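La lettre de Planton
27 novembre 2022

Linge de maison : le point sur l'atelier de pliage

Depuis le mois de mai, l'atelier de la rue Poirier trie, plie et range le linge donné à l'association avant de le remettre aux familles qui emménagent. Nous avons passé le cap des 2 940 pièces sorties, toutes catégories confondues : draps, taies, serviettes de toilette, torchons, nappes. Les torchons restent les plus demandés. Les nappes partent mal et nous n'en prenons plus jusqu'au printemps.

Le changement principal de cet automne concerne la façon de plier. Jusqu'ici chacun pliait à son idée et les piles ne tenaient pas sur les étagères de la réserve Fulgate, qui sont peu profondes. Mattes Sperling a repris les mesures et proposé un format unique pour les petites pièces : un rectangle long et plat, qui se pose en travers de l'étagère et se range dans les paniers. Les serviettes de bain gardent l'ancien pliage, en quatre puis en deux.

Pour les torchons et les essuie-mains, la marche à suivre est la suivante. Étaler la pièce à plat, lisser à la main du centre vers les bords, rabattre un grand côté jusqu'au milieu, puis l'autre par-dessus. Ne pas appuyer sur les plis. Les pièces tachées ou trouées vont dans le sac à chiffons, près de l'évier, et ne se plient pas.

Les deux paniers en osier offerts par la mercerie Plelletti servent uniquement au transport entre la réserve et le rez-de-chaussée. Merci de les rapporter vides en fin de séance.
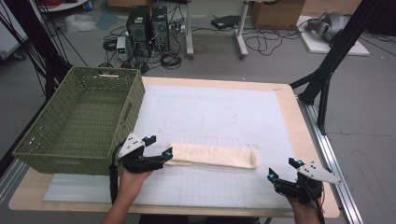 Le quadrillage sert surtout au début, le temps de prendre l'habitude du format. On aligne un bord du tissu sur une ligne et on voit tout de suite si le pli part de travers. Une pièce de couleur crème, pliée en longueur et posée à plat comme celle-ci, peut garder quelques légers froissements, cela n'empêche pas de la ranger. Le panier vert olive se place à gauche, assez près pour y déposer le linge sans se déplacer. Les gauchers peuvent évidemment faire l'inverse.

Il nous reste 43 draps-housses à trier, presque tous en 140, et le format ci-dessus ne leur convient pas. Si vous avez une méthode qui donne une pile à peu près droite, passez la montrer à l'atelier ou laissez un mot dans le cahier de l'entrée.

Nous recherchons aussi des taies d'oreiller carrées, en bon état et lavées. Les dépôts se font à la réserve, aux heures d'ouverture habituelles. Les couettes et les oreillers ne sont pas acceptés, faute de place.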